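The Understudy

By the time the arm had learned the way to the processor, I had learned to eat supper standing up. The shared shop in Stastow closes at ten, and the good table goes to whoever gets a hand on it first. I had put my hand on it in October and had more or less left it there.

The plan, as I explained it to my sister, was simple. Teach the arm to take a desktop computer apart so that I would never have to again. She asked how many computers I took apart in a year. I said that wasn't the right way to look at it.
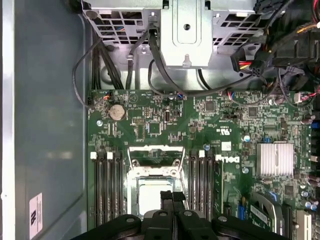 Laskowska
Writes short stories and is a keyholder at the Stastow shop

The program was called Tikthorpe, after the town where I'd thought of it while waiting for a bus. It ran to 3635 lines, and a good share of them were me telling the arm to stop. Stop above the board. Stop above the board, but lower. Stop, and consider what you're about to do. I have had managers who worked this way, and I'd never given them credit for how tiring it must be.

The man at the next bench built birdhouses. He would look over at the arm, then at his birdhouse, then at me.

"What's it doing?" he asked.

"Thinking."

"Same as yesterday, then."

He had finished four birdhouses since I started. They had little porches.
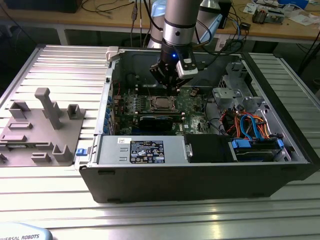
I told him speed wasn't the point. Anybody could pull a processor out with their fingers. He put down his sandpaper and asked whether I'd like him to do it, and I said no, thank you, a bit louder than I meant to.

Run 54 was the one where it went down in the wrong place with enormous confidence. I hit the stop button with my elbow and got soup on the keyboard. After that I wrote a rule about approaching from higher up, and a rule about soup.

My sister called around then. She wanted to know if I was coming to Vurkmont for the weekend, and whether her old computer was still in one piece. I said it was in exactly as many pieces as when she gave it to me, and she said that was the first good thing she'd heard about the project.
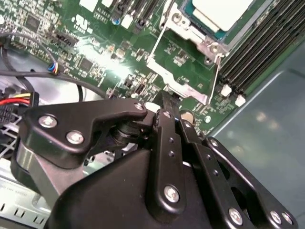

At a quarter to ten the birdhouse man swept his floor and then, being decent, swept mine. I started run 407. The arm came down slowly, like someone lowering themselves into a cold lake, and stopped where I had asked it to stop.

We both stood there.

"Is that it?" he said.

"That's it."

"It didn't take anything out."

"That's next month."

He nodded and got his coat. At the door he turned back, and I braced myself.

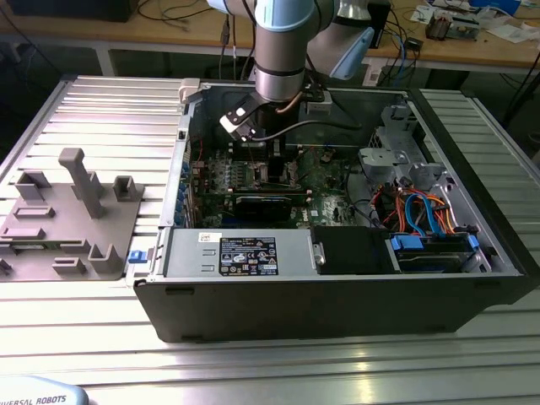
"Does it ever get the chip out, in the end?"

"Ask me when you've run out of birds," I said, and went to look for the lights.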